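Parking at the Dolerthorpe end now the permits have changed

sunil_s
Does anyone know where visitors are meant to park from the end of October? My mum comes over twice a week and the letter only mentions residents. It says 210 spaces for the whole of Dolerthorpe, and our road has been full by half six since the summer.

marikar_lane
You get a book of 30 visitor tickets a year and that's your lot. After that you pay at the machine like everyone else.

sunil_s
Thirty won't see her through to spring.

Renzo Galli
You can buy a second book. I rang on 23 October 2019 and was told it's the same price as the first. The form is at the library desk, not online. Take a bill with your address on it.

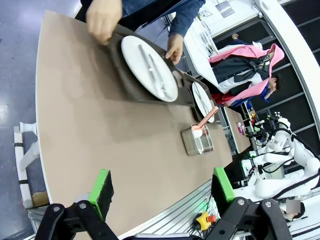

Parnness Road Residents' Group

pranab_sid
I disagree with most of this thread, sorry. Before permits I drove round for ages every night looking for a gap. Half the cars belonged to people catching the train. If a few visitors have to walk from the Vosholm car park, I can live with that.

LutfaG
It's a fair walk from Vosholm if you're eighty, Pranab. There's no bench on the hill and the pavement stops by the garages.

pranab_sid
Then drop them at the door and go and park. That's what I do with my dad.

LutfaG
She drives herself. So does my aunt.

tassanee_d
The 555 bus stops outside the chemist if that helps anybody. Not much use in the evening though, the last one back is ten past seven.

marikar_lane
What bothers me is the hours. Eight till eight makes no sense when the commuters have all gone by six. Marikar only has ten till four and it works fine over there.

Renzo Galli
Marikar hasn't got a station.

marikar_lane
It's got a hospital, which is worse.

sunil_s
Thanks Renzo, I'll get the form. Does the ticket go on the dashboard or the side window? The letter says both in different places.

Renzo Galli
Dashboard, passenger side. Scratch off the day and the month or it doesn't count. My neighbour got a ticket for missing the month and it took her weeks to get it cancelled.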